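# 오도이 옛 광산마을 기록실을 소개합니다

안녕하세요! 오도이 기록실을 꾸려 가는 사람입니다. 원래는 주말마다 옛날 지도를 들고 산길을 돌아다니던 게 전부였는데, 헌책방에서 브로켁 광산 회사의 급여 장부 한 권을 사 온 뒤로 일이 커졌어요. 장부에 적힌 동네 이름이 요즘 지도에는 하나도 없는 거예요. 그래서 찾기 시작했고, 그게 벌써 15년이 됐습니다.

## 오도이가 어떤 곳이었냐면요

오도이는 브로켁 회사가 구리를 캐려고 골짜기에 세운 마을이에요. 제일 북적일 때는 주민이 1,000명쯤 됐다고 하는데, 저는 이 숫자를 좀 의심하고 있어요. 계절마다 들어왔다 나가는 일꾼까지 다 합친 것 같거든요(학교 출석부랑 비교하면 도무지 안 맞아요). 캔 광석은 좁은 철길로 워크포트까지 내려보내서 배에 실었습니다. 제련소 굴뚝은 무너졌고 철길은 걷어 갔지만, 침목 자리가 움푹움푹 남아 있어서 비 온 다음 날 가면 물이 고인 게 줄줄이 보여요. 저는 그 길이 제일 좋더라고요.

마을에는 잡화점, 하숙집, 이발소가 있었고 신문사도 둘이나 있었어요. 두 신문이 사사건건 싸운 덕분에 읽을거리는 정말 많습니다. 우물 하나를 어디에 파느냐로 한 계절 내내 다투기도 했어요!
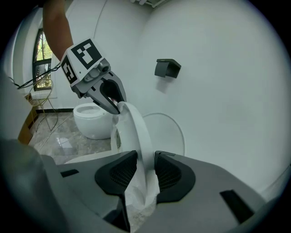
하숙집 이야기는 제가 가장 오래 붙잡고 있는 주제예요. 누가 어느 방을 썼는지, 밥값은 얼마였는지, 빨래는 누가 했는지 같은 걸 하나씩 맞춰 보고 있거든요. 그런데 배치도를 보면 변소가 건물 뒤 비탈에 따로 서 있어서, 겨울밤이면 등불을 들고 나갔다 와야 했답니다. 매끈한 흰 뚜껑을 손쉽게 들어 올리는 요즘 변기에 익숙한 우리로서는 상상만 해도 발이 시리지요. 하숙생 한 사람은 집에 보낸 편지에 음식 얘기보다 그 비탈길 얘기를 더 길게 써 놨어요. 저는 그 편지를 읽고 나서 하숙집 주인 편을 들기가 좀 어려워졌습니다.

## 우리가 하는 일

거창한 건 없고요, 보통은 이런 일을 해요.

- **자료 모으기.** 급여 장부, 편지, 영수증, 학교 출석부, 광산 도면을 받아서 스캔하고 원본은 돌려드립니다. 젖었던 종이나 귀퉁이가 떨어진 것도 괜찮아요.
- **이야기 듣기.** 오도이나 워크포트에 살았던 분의 가족을 찾아가서 녹음해요. 길게 말씀하셔도 됩니다, 저도 말이 많아서요.
- **답사.** 매달 마지막 목요일에 옛 철길을 따라 걸어요. 중간에 가파른 데가 한 군데 있으니 밑창이 단단한 신발을 신고 오세요.
- **소식지.** 봄이랑 10월에 나옵니다. 지난 호에는 워크포트 부두의 하역 장부를 실었는데 표가 너무 많다는 항의를 받았어요. 다음 호에도 표가 있습니다.

사진은 날짜가 없는 게 대부분이라 간판이나 전봇대, 굴뚝 개수 같은 걸 보고 시기를 짐작해요. 틀릴 때도 있고, 틀렸다고 알려 주시면 정말 반가워요. 예전에 제련소라고 올린 사진이 사실은 워크포트의 얼음 창고였던 적도 있거든요.

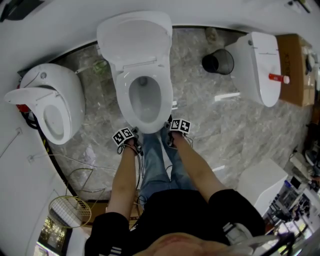
## 찾아오시려면

기록실은 워크포트 옛 역 건너편 건물에 있어요. 오후 1시에 열고 해가 지면 닫는데, 답사가 있는 날은 종일 비웁니다. 도면은 펼치면 책상을 다 차지하니까 보고 싶은 게 있으면 미리 메일을 주세요. 입장료는 없고, 복사는 종잇값만 받습니다.

혹시 집에 브로켁 회사 도장이 찍힌 종이가 있으면 버리지 말고 먼저 연락 주세요. 요즘은 회사 매점에서 쓰던 외상 전표를 찾고 있습니다. 노란 종이였다는 분도 있고 분홍색이었다는 분도 있어서, 저는 아직 어느 쪽인지 몰라요.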